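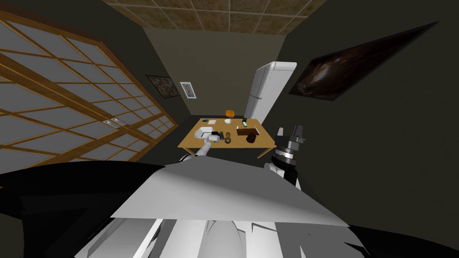
Figure 6.1 Computer-rendered view of two robot arms reaching towards a table.

Chapter 6
Paper and Damping

I ruined a whole edition with bad paper before I learned to care about it. I'd spent weeks on the plate, I was terribly proud of my aquatint, and then I printed the lot on a cheap cartridge pad because it happened to be in the drawer. Every sheet came out grey and patchy, and two of them stuck to the plate. So we're going to spend a whole chapter on paper, and I hope you'll forgive me if I get a bit carried away (I love the stuff!).

Let's start with what an etching asks of a sheet. The ink sits down in the lines, and the paper has to be pushed in there to fetch it. A dry, hard sheet won't go. A soft, damp one will, and it comes up with that lovely raised line you can feel with a fingertip.

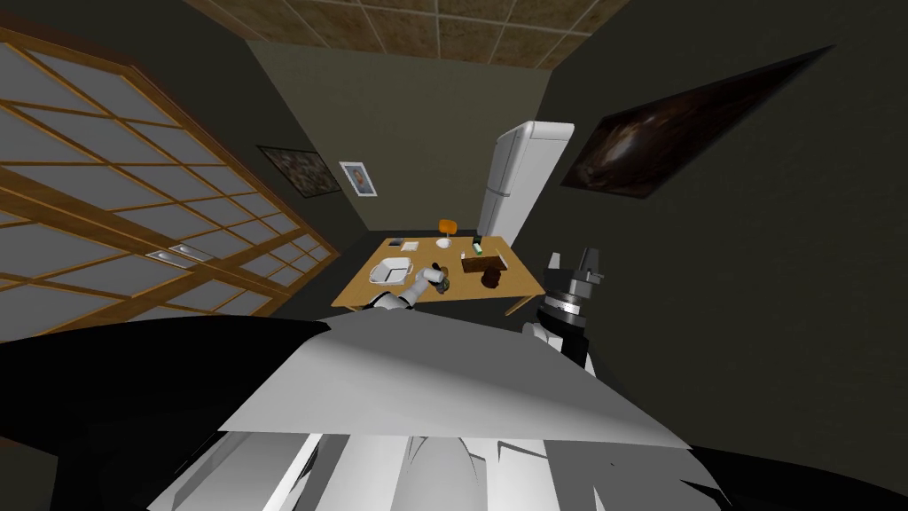
How damp, though? I soak a heavy cotton sheet for 20 minutes, then blot it until the shine has gone. Hold it up to the window and look along the surface — if you can see any glitter at all, blot again. Thin Japanese papers are another matter and I never soak them. I slip them between damp sheets and leave them overnight under a board.

At the Gisholm workshop, where I learned most of this, the big press had a bed of 800 by 600 mm, and we tore our paper to suit it first thing in the morning. Tear, don't cut, if you like a soft edge. I still do mine against an old steel rule. 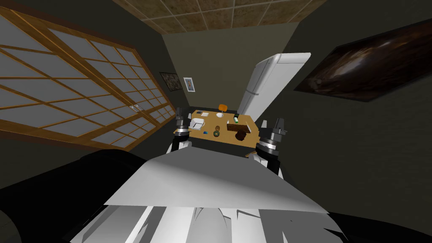
Figure 6.2 Robot body and arms in front of a wooden table, seen from above. Computer-rendered.

Before you read on, find three or four different papers and damp a small piece of each. Write the name on the back in pencil, and print the same little test plate on all of them. Keep the results, as we'll be looking at them again when we come to sizing in section 6.2.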